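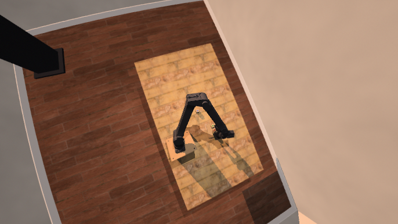 Overview camera, stacking room. Black arm on its mounting block, letter cubes loose in the simulator, gripper low over the yellow surface.

Flikari stacking set: gallery and notes
Posted Aug 3, 2023

Flikari is our set of remote-control demonstrations for small block tasks. A person moves a hand controller, the simulated arm follows, and the whole run is saved: joint angles, gripper opening, the pose of every block and the camera views. The runs are then used to train a policy that has to do the same job with no one on the controller.

The page covers the stacking part of the set. Pushing and sorting have their own pages, and the drawer task was dropped in March when we changed the hand model. If you only want the data, the download notes are at the bottom.

The room

Every stacking run takes place in the same kind of room: plank floor, plain walls, one long work surface with the arm mounted at its side. Textures and lighting are drawn from a list at the start of each session, so do not expect the table or the floor to match from one session to the next. The patterned surfaces were added after the first policy learned to find blocks by their contrast with a plain tabletop and did badly on anything else.

Hard shadows are left on. They make the overview camera more difficult to work from, and a few operators asked for a flat-light option. We tried it for one session. The demonstrations looked the same and the trained policy was worse under strong light, so the option is no longer in the menu.

The controller

Operators use the Cesov hand controller, set to relative motion. Holding the side button links the hand to the gripper; letting go freezes the arm so the hand can be brought back to a comfortable spot. The trigger opens and closes the fingers. There is no scaling by default. Some people turn it down to half for the last part of a placement and back up again for the reach, and that setting is written to the log with everything else.

Latency matters more than we had planned for. The first version ran the simulator in one building and the operator's screen in another, and people slowed down to the point where the runs were no use as examples. Both now run on one machine at the Alcaraz site. Remote sessions are still possible over Ploster, our viewer, but none of the stacking runs were made that way.

The blocks

The blocks are letter cubes. Letters are there to give each face something the camera can tell apart, and the task never asks for a word or for a particular face to point forward. A block placed with its letter sideways or upside down counts the same as any other. The order of the stack is not scored either.

Operators are told the following before a session:

Start with both views open, overview and wrist.
Pick up from the sides, with the fingers level.
Do not drag a block along the surface to line it up.
If a block falls, go and get it. Do not restart.
Open the fingers fully before backing away.

The fourth item is the one we care about most. A set made only of clean runs teaches the policy nothing about what to do after a slip, and slips are common. Early on, operators reset whenever something went wrong because they thought a tidy recording was what we wanted. Those sessions were recorded again.

The wrist view

The overview camera is good for the reach and poor for the placement. From high up a small cube is a few pixels wide and the arm often covers it. For the close work, operators switch to the camera that looks along the gripper. It has a very wide lens model, with strong bending toward the edges and black corners, and it keeps both fingertips in sight. The fingers were made bright green so that they stand out from the brown housing and from most of the table textures.

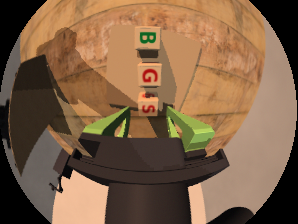

New operators take a session or two to get used to the bending. Straight edges in the room come out curved, and a hand that is trying to follow a table edge will drift. The advice we give is to ignore the background and watch the gap between each fingertip and the block. After that most people leave the wrist view at full size and keep the overview as a small window in the corner of the screen.

We do not correct the lens in the saved files. The policy gets the same bent view that the operator had. A flattened copy was tested and it threw away too much at the sides, where the next block usually shows up first. Anyone who wants flattened frames can make them from the lens values stored with each session.

Recording and sorting

For the current release 444 stacking runs were recorded and 300 were kept. The rest were left out for ordinary reasons — the side button stuck, the operator stopped to ask a question, a block went off the table and could not be reached, or the log was missing its first seconds. A dropped block alone was never a reason to leave a run out.

The shortest run we kept is 18 seconds long. It was made by someone who had already spent a lot of time on the sorting task, and it should not be taken as a target. Fast runs were not better for training in our tests. Steady ones were, mainly in how the hand came down onto the stack and how it left.

Each run is checked twice in Ploster, once at full speed and once stepped through around every opening and closing of the fingers. The checker marks four points: first contact, lift, release and clear. Marks are by hand. An automatic version based on finger width worked for lifts and was unreliable on releases, where a block can stay against one finger for a while after the other has moved away.

Known problems

Contact between blocks is a little too slippery in sessions made before the friction fix. These carry an "old contact" tag.

The wrist view and the joint log can be one step apart at the start of a run. Skip the first step if you need them matched.

The mounting block has no collision shape in the oldest room file. Some arm poses in those sessions would not be possible on real hardware.

Download notes

Runs are packed by session, with one folder per run. Overview and wrist views are separate video files, and the marks are in a plain text file beside them. Session settings, including texture, light direction and controller scaling, are in the top folder. The pushing and sorting sets use the same layout, so a loader written for one will read all three.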